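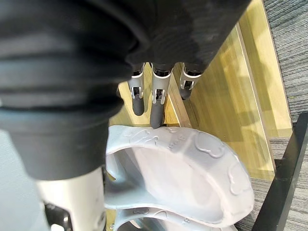 Bei Wanau beginnt die Eingangsprüfung von Formteilen aus Kunststoff am Rand. "Die Fläche verzeiht viel, der Rand wenig", sagt die Leiterin der Prüfstelle. Hell eingefärbte Teile mit breitem, gebogenem Rand lege sie zuerst gegen das Licht. Schimmere die Kante ungleichmäßig, schwanke meist die Wandstärke.

Gemessen wird an 3 Punkten: am Scheitel des Bogens und an beiden Schenkeln. Die Prüflast am Scheitel beträgt 300 Gramm. "Mehr brauchen wir für die Federung nicht. Bruchversuche macht Linley."

Aus der laufenden Serie Hororano liegen 733 Protokolle vor. Auffällig seien vor allem Grate an der Innenseite. "Die fühlt man mit dem Finger früher, als man sie sieht." Nachgearbeitet werde von Hand, mit Ziehklinge, ohne Schleifpapier. Die nächste Lieferung erwartet sie im Dezember.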